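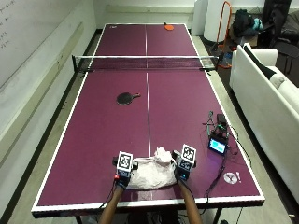

## Notes for Session 4: The Rainy Day Block

Hi all. These are my notes from the session, tidied up a little, plus the stuff I ran out of time for (again!). If you're new to the course, the short version is that we're learning to plan and run recreation for kids and teens, mostly at day programs and sleepaway camps, and this session is the one where the weather ruins your plan. Bring this handout back next time, we'll mark it up together.

I ran programs at Plaltbridge for a good while before I started teaching, and I still think a staff's worst hours come between lunch and dinner when it's pouring. Everybody is damp. The kids have eaten. The lake is closed, the field is a swamp, and you've got one big indoor room that smells like socks. My first summer there I had 42 kids in the dining hall and a deck of cards. I'd like you to start with more than that.

### Where we left off

Last time we did the daily schedule and the idea of *anchor times* (meals, rest hour, lights out). Quick refresher: an anchor doesn't move, even in bad weather. Kids get rattled when the activities change, and they get a lot more rattled when lunch changes too. So when we rebuild an afternoon, we're only rebuilding what sits between the anchors.

A few of you asked about rest hour. Yes, it's an anchor. No, you can't trade it away because the room is free at 1:30.

### Three kinds of indoor time

I sort indoor activities by how much noise and movement they use up. The names are mine, so don't go looking for them in the textbook.

**Burners.** Relay games, dance-offs, sock dodgeball, anything with running. Great for 20 minutes, terrible for 60. A burner that goes too long ends in tears or a bumped head, and I've had both at once.

**Simmerers.** Stations, board games, skit prep, friendship bracelets, building forts out of whatever you've got. Kids can wander in and out. Most of your afternoon should be made of these.

**Coolers.** Read-alouds, letter writing, drawing, a quiet story in the dark with flashlights. You need one before every meal. I mean it! If you send a room full of kids straight from dodgeball into the dinner line, the kitchen will never forgive you.

The order I like is burner, simmerer, cooler, and then start over if there's time. Gladys Nyamweya, who some of you will meet on the site visit, starts with a simmerer because her kids are younger and they come out of rest hour sleepy. That works too. Watch the kids you have.

### Group size, and the station problem

Say your unit has 42 campers and you want to run stations. The tempting thing is to set up three and put 14 kids at each one. On paper it looks fine. In the room, four kids are doing the activity and ten are waiting, and the waiting kids are inventing something worse.

I'd go with six stations of seven. Yes, that's more setup. But a lot of them can be really simple:

- string and beads on a blanket
- a jigsaw puzzle (check the pieces first, please)
- paper airplanes with a target taped to the wall
- a skit corner with one box of costumes
- cards, with a staff member who knows at least two games
- the letter-home table

Rotate every 15 minutes or so, and use the same signal each time. I use a cowbell. Wahyudi Pasaribu sings, and his kids groan, and they move faster than mine do, so there's your evidence.

One thing I forgot to say out loud: leave a gap in the rotation for bathrooms. Fold it into the changeover and say it every single time, even when you're sick of hearing yourself.

### The Gallberg afternoon

We walked through this one in pairs and I promised to write it up.

Gallberg is a two-week sleepaway program with kids aged 9 to 13. In the case, the storm rolls in at 2 p.m., swim and archery are both off, and the director, Anisa Liew, has the main lodge plus one porch. She has 11 staff on duty. Two of them are needed in the health cabin and the office, so it's really nine.

What she did:

1. Called everyone in and *told them the plan*, including when snack would be. This took maybe two minutes.
2. Ran a big group game right away while the staff who weren't leading it set up stations behind them.
3. Split by cabin group for stations, with the porch used for the loud one.
4. Pulled everyone back together for a story before dinner.

Most of you liked number two, and so do I. Setting up while the kids are busy is the whole trick. Where the class split was number three. Zahira Kwok argued for mixing the cabins, since kids who've been stuck with the same bunkmates all week might enjoy a change. Cempaka Halim said mixing makes the head count harder, and during a storm the head count is what she cares about. I come down on Cempaka's side when there's lightning and Zahira's side when it's only rain. You can disagree with me in your write-up, I won't mark you down for it.

### Supplies and money

Dull but you'll need it. Plaltbridge spent $647 on rainy day supplies for a whole summer, and a big chunk of that was tape and markers. Markers die. Kids leave the caps off and there's no speech that will fix it. Budget for replacing them halfway through.

Keep the rainy day box *packed and separate*. If it shares a shelf with arts and crafts it'll be empty by the second week. Tape a list inside the lid and have whoever uses it last initial the list. We called ours the Vuller box after the label on the old crate, and I still call every supply box that.

### Staff need a plan too

We only had five minutes for this and it deserved more. Your counselors are also wet and tired. Give each of them one clear job per block, and tell them when their break is. If breaks get canceled because of rain, you'll pay for it at 9 p.m. when someone snaps at a homesick kid.

Also, please don't ask "does anyone want to lead something?" in front of the campers. Ask before, by name.

### For next time

- Read the Adomaitis chapter on homesickness. It's long, so skip the survey section if you're pressed.
- Write a rainy afternoon, 2 p.m. to 5:30, for a group of 42. One page. Mark each block burner, simmerer or cooler, and show me where the bathroom breaks are.
- Bring one indoor game you can teach in under a minute. We're going to play them, so wear shoes you can move in.

Anyone who missed the September sign-up for the site visit, email me and I'll see if there's still room in the van.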